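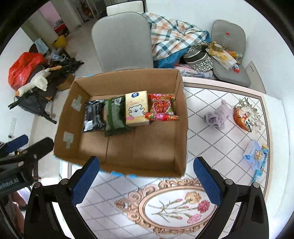

4. Setting up the box-packing task

July 2018
By Roswitha Grabner

The Grurnus brochure says the packing routine is "ready when you open the case." Allow an afternoon. The steps below replace the quick-start card, which skips the table entirely and gets the order of calibration wrong.

1. Put the table where you can reach both sides of it. Leave the chairs behind if you have to, but keep them where they are once you start.

2. Spread the cover and pull it flat. The brochure claims any surface will do. We have only tried a few, and I would not take that on trust for a cloth with a busy print.

3. Set the open box on the table with its long side toward you. Stick blue tape along the near edge so you can find the same spot again if the box gets bumped.

4. Open and close each gripper by hand before connecting anything. Both fingers should move freely and the blue pads should meet evenly. If one side drags, stop and go to Section 7.

5. Start the Stasiv recorder and wait for the left and right channels to report ready. The card says 11 seconds. Ours took nearly 14 minutes on the first day, most of it an update.

6. Pack the far side of the box first, with the packets next to each other and the near half left open. Keep spare packets on the table to the right of the box, within reach.

7. Save the run and play it back before you record another. A bad run that is saved looks just like a good one in the list.

Note: Step 7 is marked "optional" in the Brollow edition of this manual. Mireille Delaunay lost a morning's work that way and I would ignore the word.

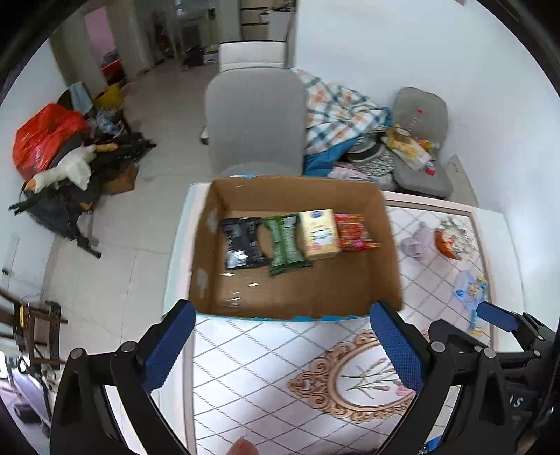 CAUTIONS AND KNOWN LIMITS

Shiny packaging. The sales sheet promises "reliable tracking on all retail packs." Glossy black and red packets throw bright patches under a ceiling light, and those are the runs I would check first. Dim the light or turn the packet a little.

Old tape. Strips left on the inside walls or bottom of a reused box can catch a thin packet. Peel them off if they lift – otherwise leave them alone.

Fingers. Keep yours behind the grips while the pads are closing. The linkages pinch.

Error 13. Listed as "rare." Restart the recorder, then repeat Steps 4 and 5. If it comes back, write to Leltdale support and quote build 3568. Ask for a reply in writing, as the phone desk told us in December that this code does not exist.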